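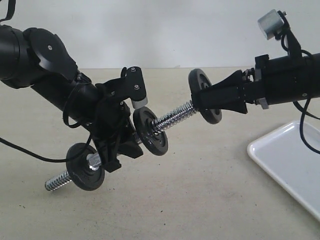

Figure 1. Small chrome dumbbell bar with black weight plates, held between two black robotic arms.

4. Materials and Procedure

4.1 The chapter books

The reading material for the study came from the Travach chapter books, a set of short history readers for children in the third to fifth grade. Each book covers one period and is divided into chapters which can be read aloud in one sitting. The chapters are written as stories. They have a main person, a place, a difficulty and an outcome, and dates are given only when the story needs them. We selected the Travach books for two practical reasons. The schools in Rotville already owned them, and the parents who teach at home in the same area could borrow them from the town library without a waiting time.

The books exist in a plain edition and in an edition with a workbook. The workbook, published under the name Stinoner, has for every chapter one page of questions, one map to complete and one blank page with the title "Tell it back." On the blank page the child is asked to write or draw what happened in the chapter. In the first version of our plan we wanted to use all the workbook pages. After we spoke with the teachers we decided to keep only the map and the blank page. The question pages ask mostly for single words (the name of a river, the name of a king), and a child who listened to the chapter with little attention can still answer many of them by guessing.

One change was made to the blank page. In the printed version there is a small picture in the corner, usually an object from the chapter such as a helmet or a ship. The teachers observed that many children simply copied this picture and then wrote one sentence about it. For the study we printed the page again without the corner picture. The title and the lines stayed the same.

4.2 Children and settings

The study included 251 children. The larger part attended one of seven elementary schools in Rotville, and the others were taught at home. We did not try to make the two groups equal in size. Families who teach at home are fewer, and several of them follow a fixed order of periods which did not fit with our chapters.

The conditions in the two settings were different, and we think it is better to describe this difference openly than to remove it by strict rules. In school, the teacher read the chapter to the whole class, most often directly after lunch. At home, the parent read to one child or to brothers and sisters of different ages together, sometimes at the kitchen table and sometimes at bedtime. In some homes an older child read the chapter to a younger one. We accepted this arrangement when the older child was not a participant.

Teachers and parents received the same instruction sheet. It asked them to read at their usual speed, to answer questions about difficult words during the reading, and to avoid a discussion of the chapter before the retelling was finished. The last point was the hardest one to keep. Several teachers wrote in their notes that the class started to talk by itself, especially after chapters which end with a battle or with an unfair decision of a ruler. We kept these sessions in the material but marked them, so that they could be examined separately.

4.3 Retellings

After every chapter the child produced a retelling. There were 2 forms, spoken and written, and each child changed between them from chapter to chapter. The order was decided by the position of the chapter in the book, so the teacher did not have to choose.

For the spoken form, the child went to a quiet place with an adult and was asked one question only: "Can you tell me what happened?" When the child stopped, the adult could say "And what else?" one time. No other help was permitted. In school this was often done in the corridor or in the library room, and it took more time than the teachers had expected. In two schools a reading assistant took over this task from the second month. For the written form, the child used the changed Stinoner page described in Section 4.1. Drawing was allowed, but at least one sentence was required. Spelling was not corrected before the page was collected.

In total we collected 3858 retellings. Pages without a child code were removed before this total was made, and so were recordings in which another child could be heard giving the answers. Recordings with ordinary classroom noise were kept when the words of the child could still be understood by the person who wrote them down.

4.4 Scoring

The retellings were scored with the Katiyar retelling guide. The guide looks at four things: whether the main person is named, whether the events come in an order which agrees with the chapter, whether a cause is given for at least one event, and whether the ending is present. A separate mark is given for what the guide calls "carried detail," meaning a detail which is small for the plot but correct, for example the color of a cloak or the food which was eaten before a journey.

We had a long discussion about carried detail. In the original guide it counts as much as the ending. During our practice scoring we found that some children remember a large number of such details and almost nothing of the events, while other children tell the events clearly and leave out every detail. If both marks are added together, these very different retellings receive the same score. For this reason we report carried detail by itself and do not include it in the main score.

The second change concerns the order of events. The guide asks for the same order as in the chapter. Some Travach chapters, however, begin with an exciting moment and then go back in time. A child who tells such a chapter in the true order of time has understood it very well, maybe better than a child who repeats the order of the book. We accepted both orders — the order of the book and the order of time — and we refused only those retellings in which the two were mixed in a way that made an effect come before its cause.

All retellings were scored by two raters who worked separately. Both had experience as elementary teachers, and neither of them taught in Rotville. When they disagreed, they read the retelling again together and agreed on a score. Most disagreements were about causes. Young children often connect events with "and then," and it is not always clear if they mean only the next event or also the reason for it. The raters wrote down a rule for this case at an early stage: "and then" is not a cause, but "and so" is. The rule is simple and it certainly makes mistakes in both directions, but it was applied in the same way to all the children.

4.5 Map pages

The map pages were collected together with the retellings but they were scored in a simpler way. A place was counted as correct if the mark of the child was on the right side of the nearest coast or river. We did not ask for exact positions. Some maps in the workbook are small, and the line of the coast is thick compared with the space which is left for the name of a town.

The maps had another use which we had not planned. In the written retellings, children who had completed the map first seemed to use more words of direction, such as "across," "up the river" or "on the other side." The instruction sheet did not say which page should be done first, so the order was chosen freely by the teacher or the parent. We noted the order from March onward, when a teacher brought this matter to our attention. For the earlier sessions it is not known, and the comparison in Section 5.3 is limited to the later chapters.

4.6 Notes of the adults

Each adult kept a short log with the chapter, the form of the retelling and any interruption. A free space was left for remarks. We did not score the remarks, and their length was very uneven. Some teachers wrote only "fine" on every line. Some parents filled the back side of the sheet, mainly with questions that the child had asked about the chapter later, in the car or during dinner. These remarks are used in Section 6, where we discuss which chapters the children came back to by their own wish.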